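Flellix Home Routines Project
Progress report, second period
Prepared by Ji-hoon Hwang for Reijo Mustonen, Birnatcombe Fund

1. Work since the last report

The first period went to finding households and agreeing on what we would cover in each home. This period was spent on bedrooms, and in particular on clothes that are folded on the bed before they go back into the wardrobe. Most of the households have no separate table for laundry. The bed is the only flat surface large enough, so we wrote the routine around it.

The fund's grant covers 108 home sessions. The bedroom part is the second of 4 parts and we are on schedule with it. Kitchens follow in July.

2. The bedroom in this report

The home described below was set up for warm weather. The bed had a floral sheet with a sleeping mat over it, made of small tiles. Mats like this are common in the households we work with and they affect the folding more than we had planned for. The surface is firm, which helps with T-shirts. It is also slick, and a thin garment tends to slide when one corner is pulled. The draft instructions were written with a bedspread in mind and told people to smooth the garment with the flat of the hand. On a mat it works better to hold the hem and settle the garment from there.

T-shirts are laid out full length, sleeves out, before the first fold. We ask for the print side up at this point so that it is easy to check that the shirt is straight.
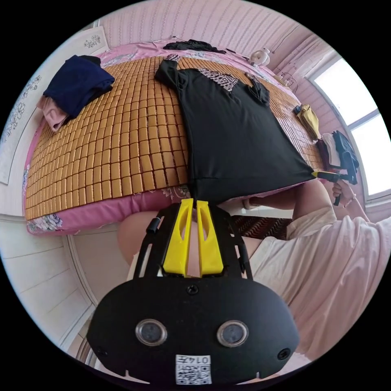
Reijo Mustonen asked after the last report whether print side up was the right choice, as most people he knows fold with the print down so that it shows on the finished stack. We have left it as it is for laying out and added a line saying the shirt can be turned before the first fold. Two households already did it that way on their own.

3. Sorting and placing

The order of work is now fixed as follows. Everything goes on the bed. Dark and light are not separated, as the clothes are clean by then and it only adds a step. Large items are folded first and moved to the side. Small and patterned pieces are left to the end. Finished pieces stay on the bed until the whole load is done, and only then go to the wardrobe.

The middle of the mat has to be kept open for the next garment. This was the most frequent problem in the early sessions – people put the finished stack down right where they needed to work, then moved it, and the stack had to be done over. The instructions now say to use the sides of the bed for anything waiting or finished.

Patterned fabric with straight lines is useful for new participants. The pattern shows right away if a fold is crooked, and the piece is small enough once folded to be picked up and placed in one go.
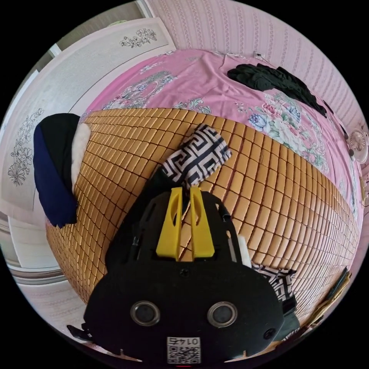
Could the patterned pieces come first, then, if they are easier to learn on? Yeom put this to us in written comments on the draft. We tried it in 2 sessions. The folding went well, but the small pieces ended up under the large ones and had to be pulled out again. We suggest using a patterned piece for practice before the load is started and keeping the order as it stands.

4. Room conditions

We were asked to note the conditions in each room, as the first report said little about them. Daylight is the main one. Dark clothes are hard to judge in a dim room, both for creases and for telling front from back, and we have moved bedroom sessions to the late morning where the household agrees.

Storage is the other one. A wardrobe with sliding doors gives access to one side at a time, and bedding on the shelves takes up space that folded clothes could use. We now ask the household before the session where the clothes are meant to go.
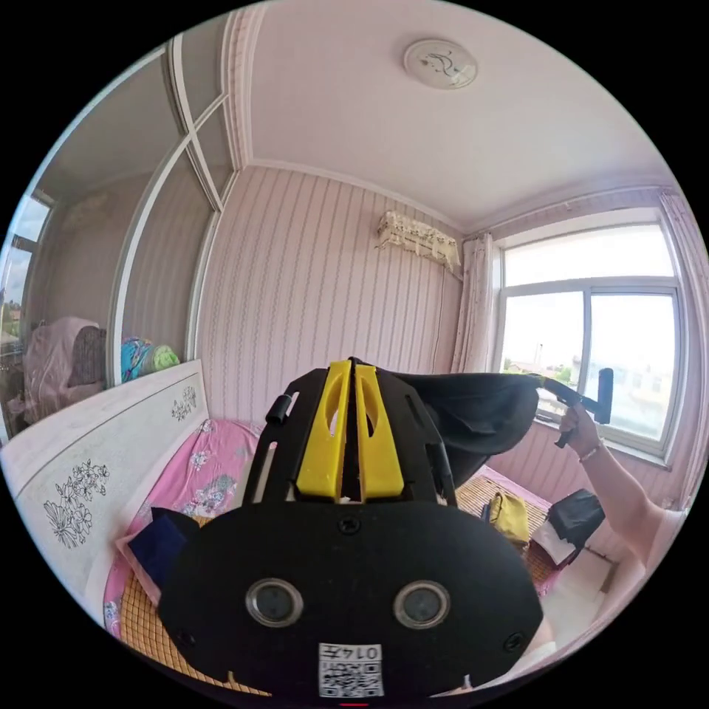
The bedroom, with the large window at right and the wardrobe at left.

5. Problems and changes

Time. Bedroom sessions run longer than budgeted, mainly at the sorting stage. We are not asking for more money. The added time will come out of the allowance for return visits, which has hardly been used.

Seating. Several people prefer to work sitting on the bed. The draft assumed standing. Both are now allowed, with the reminder that a person who sits on the bed takes up part of the surface and should put the finished clothes within reach.

Supplies. The storage boxes ordered from Vokden came with the wrong lids and have been sent back. This does not hold up the bedroom work.
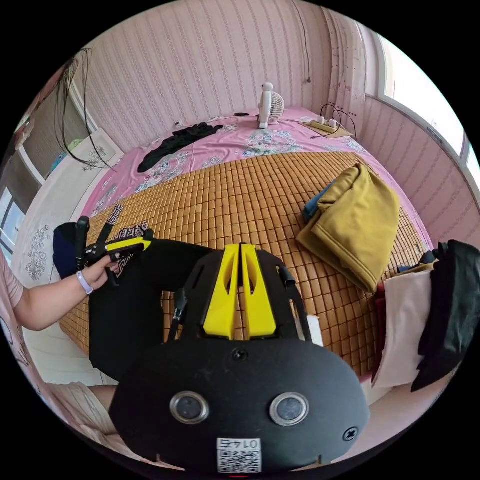
Folded and unfolded clothes on the bed, with a mustard-yellow garment on the mat.

6. Next period

– Finish the remaining bedroom sessions.
– Send the revised folding instructions to Yeom for a last reading.
– Agree on the list of kitchen tasks with the fund before July.
– Replace the boxes.

We would like a decision on one point. Some households have asked to keep a printed copy of the instructions. The current agreement says all materials come back to us. We see no harm in leaving a copy and would like the fund's approval in writing.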